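Kudesdale Textile Sorting Project
Progress report to the Rostami Fund
Period ending August 2018
Prepared by Touran Taheri, operations manager

1. Where we are

The fund's grant pays for two robot arms on the sorting line at Kudesdale, the training of the staff who work with them, and a review of how jobs on the line have changed. Both arms are installed and running on the day shift. The evening shift is still sorted by hand.
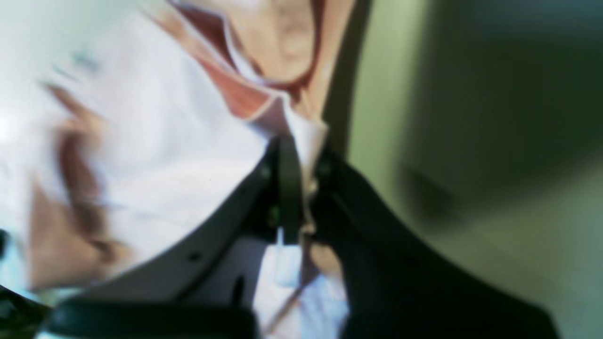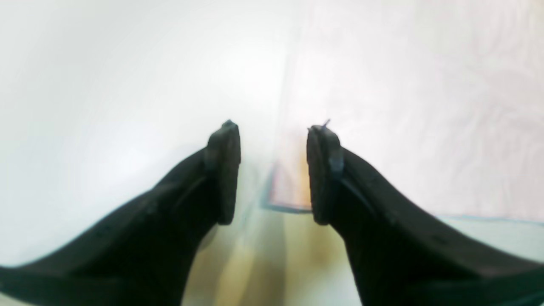 Wrist camera views from the line: the gripper with a cloth pinched between its fingers (first), and the gripper open and holding nothing (second).

2. Work completed

The first arm was handed over by the supplier, Avum, at the start of the period. The second followed after a delay with the floor mounts, which had to be redrilled. Remo Nägeli from our maintenance team was present for both installations and now does the weekly checks without supplier help.

The arms take single pieces of cloth from the sorting table and move them to the outgoing belt. They do not decide the grade. A sorter still looks at each piece and presses a key for the grade, and the arm places it on that side of the belt. We had planned for the arms to pick from the mixed bin as well. We tried this and stopped, as too many picks brought up more than one piece. Avum has offered a software change and we will try again once it is delivered.

During the acceptance run we logged 902 picks. In 50 of them the arm dropped the piece or came away with nothing, and a sorter had to step in. Most of these were thin or slippery fabrics. Heavier cotton gave very little trouble. The acceptance limit in our contract was met, but we would like a better result on thin fabrics before the evening shift is included.

3. What has changed for staff

No one has lost hours because of the arms. This was a condition of the grant and it has been kept.

The sorters at the two stations used to lift, turn, grade and throw each piece. They now grade and key, and they clear the table when the arm stops. Branislav Ševčík, who has worked the line longest, reports less shoulder pain at the end of a shift. Two other sorters said the same in their review meetings. We have not measured this and do not claim it as a result yet.

There are complaints too. The pace is set by the arm, and sorters say they cannot speed up before a break and then slow down as they used to. Conversation is harder because the stations are now farther apart and there is a guard rail between them. Several people find the keying dull. We have started rotating staff between the robot stations and the hand tables every two hours. Most prefer this. One sorter asked to stay at the hand tables full time, and we agreed.

Pay was raised in the meetings as well. Staff who can restart an arm after a stop have taken on a new duty, and they asked for it to be recognized. Conall Madigan is preparing a proposal for a higher grade for these posts. It will go to our board before December.

4. Training

The basic course covers safe stopping, clearing the table, and restarting after a dropped piece. It takes one shift. All day shift sorters have finished it. The longer course, for staff who will do finger pad changes and camera cleaning, has been completed by 3 people. Lint on the cameras and fingers is the most common cause of short stops, so cleaning is now done at each break as well as at the end of the shift.

The written guide from Avum was too technical for most of our staff. Houshang Mirzaei rewrote it as a short set of cards, which hang at each station.

5. Problems and delays

The floor mounts put us behind on the second arm. The cost was covered by the contingency line and we are not asking for further money.

Spare finger pads come from the supplier's depot in Vorport and have been slow to arrive. We ran one arm at reduced hours while waiting for a set. We now keep a spare set for each arm on site.

The noise of the compressor was worse than expected for the people at the nearest hand table. It has been moved behind the partition wall.

6. Next period

We will test the software change for the mixed bin, repeat the pick count with thin fabrics only, and run the basic course for the evening shift. The arms will not be used in the evening until that course is finished. The staff review will be repeated with the same questions, and the answers from both rounds will be sent to the fund together.

We ask the fund to approve moving the unspent travel money to the training line. The amounts are in the attached budget sheet.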